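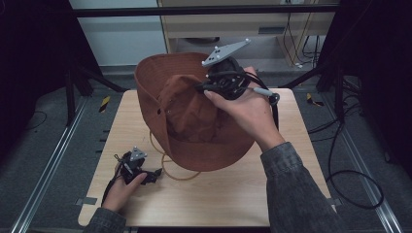 July
By Seo-ah Sun

Search this guide Search Clear

Section 4: Marking out and setting up the course

Right, by now you've got your landowner's permission, you've read Section 3 and you know which age groups are running. This is the section I get the most emails about, and I've rewritten it from scratch after last season at Tekthorpe, where I managed to set out a whole junior lap with one corner missing and had to go round again at half past six in the morning (my own fault, I'd skipped step 5). It's written for a small club cross country race with one start, one finish and laps of the same loop. If you're doing a relay, read this first and then go on to Section 7, which covers the changeover box.

I use the Prista course kit, so that's what the steps assume. If your club has the older Heo kit, nearly everything is the same, but the stakes are shorter and the tape comes on a flat card. I've put a note wherever it matters.

4.1 What to have in the car

- The stakes, all of them, including the spares
- Red tape and yellow tape
- The measuring wheel, with its reset key
- A rubber mallet (a metal hammer splits the caps)
- The arrow boards
- A bucket of sawdust, or flour if you can't get sawdust
- A printed copy of the course map and a pencil
- The start and finish banners
- Something to eat, because this takes longer than you think

Our kit has 41 stakes and that does us very nicely for a loop with a few tight bends. If your loop is mostly field edge you can get away with fewer, and I'd still take the lot.

4.2 Walking the loop

1. Park near the finish. You'll be back and forth to the car all morning and the finish is where most of the heavy stuff goes.

2. Walk the loop once with nothing in your hands except the map and the pencil. I know, it feels like a waste of time when you could be banging stakes in! Do it anyway. Look at the ground and look at the branches, and write down anything that has changed: a new gate, a fallen tree, a patch that's turned to bog.

3. Walk it in the direction of the race. Bends look completely different the other way round.

4. At every place where a runner could go wrong, put a cross on the map. Gaps in hedges, forks in the path, the spot where the outward track comes close to the return track. Be a bit cruel about it and imagine you're eleven, tired and following somebody who's also lost.

5. Back at the car, go through the crosses and write next to each one what it needs: a stake, tape, an arrow board or a marshal. Don't move on until every cross has something written beside it.

Caution: if there's livestock in a field that was meant to be empty, ring the landowner before you put anything in. Don't move the animals yourself, and don't shut or open any gate you haven't been asked to.

4.3 Measuring

1. Turn the reset key on the wheel until the counter reads zero. On ours the last digit sticks, so give it a second go and check.

2. Start with the wheel touching the start line. Go round the loop on the line a sensible runner would take, which means close to the inside of the bends, about a stride out from the stakes you're going to place. If you wander down the middle of a wide track, your course will come up short when they all cut the corners (and they will all cut the corners).

3. Keep the wheel on the ground. Over rough grass it bounces, and each bounce costs you a little. Walk slower than feels natural.

4. Write the reading on the map when you get back round. Our full loop at Tekthorpe comes to 1,736 metres, and the junior loop, which turns off before the wood, is 900.

5. Measure it a second time. If the two readings are close, use the longer one. If they're miles apart, something went wrong with the wheel and you'll need a third go. Sorry.

Note: cross country distances don't have to be spot on in the way a road race does. Parents with watches will tell you that you're out. Smile, say thank you and carry on. What matters is that the lap is the same on every lap and that the entry form didn't promise something wildly different.

Note for Heo kits: the wheel counts in yards unless you flip the little switch under the handle. I once advertised a race off a yards reading and I still hear about it.

4.4 Stakes and tape

1. Begin at the finish and work backwards round the loop. I know I've just told you to walk it forwards! The reason for going backwards now is that the finish needs the most stakes, and you don't want to arrive there with only a handful left.

2. Push each stake in by hand first, then give it a few taps with the mallet. It should stand up to a good shove. If the ground is baked hard, use the pilot spike from the kit bag to make the hole.

3. Put stakes on the inside of each bend. Three will do for a gentle one. A hairpin wants more, close together, so that people have to run round it properly.

4. Tape at waist height for adults and a bit lower for the juniors. Wrap it once round each stake and tuck it through the clip. Don't tie knots. You'll be undoing them later with cold fingers.

5. Red tape goes on the runners' left and yellow on their right. This is how Prista print it in their leaflet and it's how we brief our marshals, so please stick to it even if you've only got one roll of each and it would be easier to mix.

6. Where the track is obvious, leave it alone. A stream on one side and a hedge on the other is all the marking anybody needs.

7. Across any gap that's marked with a cross on your map, run tape right across, then put an arrow board in front of it. Tape on its own gets ducked under.

Caution: never run tape across a public footpath. Leave it open, put a marshal there and let walkers through between runners. Dog walkers are usually lovely about it if someone says good morning to them.

Caution: check the caps on the stakes. If a cap has come off, swap the stake for a spare. The bare tops are sharp and they're right at the height of a small runner's face.

4.5 The start

1. Pick the widest, flattest bit of field you have. You want a good long straight before the first bend so the pack can string out.

2. Lay the start line with sawdust. Walk backwards with the bucket, shaking as you go. It won't be straight. Have another go over the top and it'll look better.

3. Put the banner well to the side, with both guy ropes pegged out away from the runners. Ours is a Grernero banner, the kind with the bendy poles, and it catches the wind like a sail. If it's gusty, leave it in the bag.

4. Mark a second line 2 metres behind the first. Everyone waits behind the back line and steps up when the starter calls them. It saves a lot of shuffling and a lot of shouting.

4.6 The finish funnel

1. Make the mouth of the funnel wide and bring it in slowly to the width of one person. If it narrows too quickly, people stop dead and get run into from behind.

2. Make it long. Then make it longer. A busy finish backs up quickly, and once the queue reaches the line your results are in trouble.

3. Double up the tape here, one run at waist height and one at knee height.

4. Leave a gap on one side near the line, with somebody standing in it, so that a runner who feels poorly can be helped straight out. Keep first aid on that same side.

5. Put the recorders' table at the narrow end, on the flat, out of the wind if you can manage it.

Note: if juniors and seniors share the funnel, leave a decent break between the races. We used to run them close together and the last few juniors got swallowed up by the seniors' first lap. It wasn't kind.

4.7 Last check

1. Once everything's in, run or jog the loop yourself, without the map. Follow only the markings. If you hesitate anywhere, even for a moment, put another arrow there.

2. Get someone who has never seen the course to do the same. I usually bribe a parent with tea.

3. Check the tape again half an hour before the first race. Wind loosens it and toddlers swing on it.

4. Radio or ring each marshal to make sure they're in the right place and facing the right way.

If you can set up on the Friday evening for a weekend race, do the stakes then and leave the tape until morning. Tape left out overnight tends to end up in a hedge, or in a cow. Stakes left out on open common land can go walkabout too, so ask the landowner what they'd prefer.

Taking it all down again is in Section 9, along with how to dry the tape so that it doesn't go mouldy in the bag.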